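Search this site Go

Home Visits Towns Archive Contact

Filed under: Open Days, Housekeeping & Laundry

Open day at the Grillholm training house, Boremport

Grillholm opens its doors one Wednesday in June, and this year I got a place on the afternoon round. The house is a former boarding house on the hill above the Boremport ferry landing. Hotels and care homes send new staff there to learn rooms and laundry. Entry is free but you have to book, and they take 350 people over the day in groups of 30.

Ground floor

The tour starts in the linen store. Shelves run to the ceiling and every one has a printed card with the size and the fold. Our guide said the store turns over 136 sets of sheets in a normal week. Next door is the pressing room, which was too warm to stay in for long. Gumon, the firm that does the town's hotel laundry, had a table with leaflets and job forms.

The drying yard was closed for paving work. We looked at it through the window and moved on.

Upstairs

There are four practice bedrooms, all on the same landing. The first two are set up as hotel rooms and the third as a care home room with a rail by the door. The fourth is for clothes. Trainees learn to sort, fold and hang on the bed in there, which suits anyone who will later be working in rooms with no table.

The bed is wide and has a pale cream spread with a soft texture, a little wrinkled when we came by. A big blue cotton piece was the one being handled. The method taught in the house is to find the care label first, read it, then get hold of the hem and the sleeves and lay the thing out flat before any fold is made. Blue on cream is easy to follow from the doorway, where visitors have to stand. 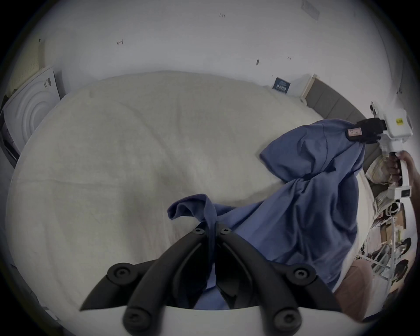
Getting there and food

The bus from the ferry landing takes 30 minutes because it goes through the upper town first. Walking is quicker if you don't mind the steps. Đỗ, the noodle shop across from the gate, stays open through the afternoon and gives a small discount if you show your tour ticket. I had the beef soup. Booking for the autumn open day is by phone only.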